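Sorting out the small parts

March 19, 2026

I've been putting off the screws since we moved to Jurnport in July. They came in two ice cream tubs and a biscuit tin, all mixed up, with picture hooks, fuses and bits of flat-pack furniture in among them. Whenever I wanted a rawlplug I tipped a tub out on a tray, found one that was nearly right and put the rest back. This went on for 8 months.

The job that finally made me deal with it was a curtain pole. I needed 4 screws the same length and found three. I drove out to Belmonte, the hardware shop on the ring road, and bought a box of them, and when I got home I found I already had a box, unopened, under the sink.

I started by throwing things away. Anything rusty went, and anything bent. I had a bag of plastic shelf pegs for a bookcase that stayed behind at the old flat, so those went too. I kept the Allen keys, though I must own the same one many times over.

The rest I sorted on the tray by what it does. Wood screws first, then machine screws and nuts, then wall plugs, then hooks and nails. I tried sorting by length as well and gave up after the wood screws. Long and short is enough for me. If I need an exact size I can hold it against a ruler.

For storage I looked at a Plurel cabinet with lots of tiny compartments, but I know I'd never put things back in the right one. A few drawers you can see into suit me better. If a drawer has hooks in it, I can tell without a label. I had meant to make labels anyway and haven't.

Some things I'd do differently. I should have put an old sheet down first, as small washers roll a long way and I was picking them up with my socks for days. I should also have kept the fuses apart from the start. They now live in an envelope by the meter, with the spare bulbs.

The biscuit tin has gone back to being a biscuit tin, after a very thorough wash. One ice cream tub is for odd parts I can't identify. I'm giving it until the summer and then it all goes in the bin, including the brass thing with the spring that I've carried through 2 house moves.

I read on the Skaltadura forum that someone there has up to 3,000 screws in his garage, all in jam jars with the lids fixed under a shelf. I like the idea, but I haven't got a garage and I don't eat that much jam.
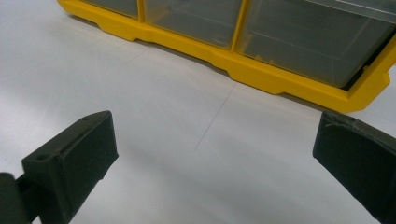

The next job is the cupboard under the stairs, which has the paint tins in it. Half of them have no lids that fit and I don't remember which white went in the hall. I'll need a dry day so I can get everything out into the yard.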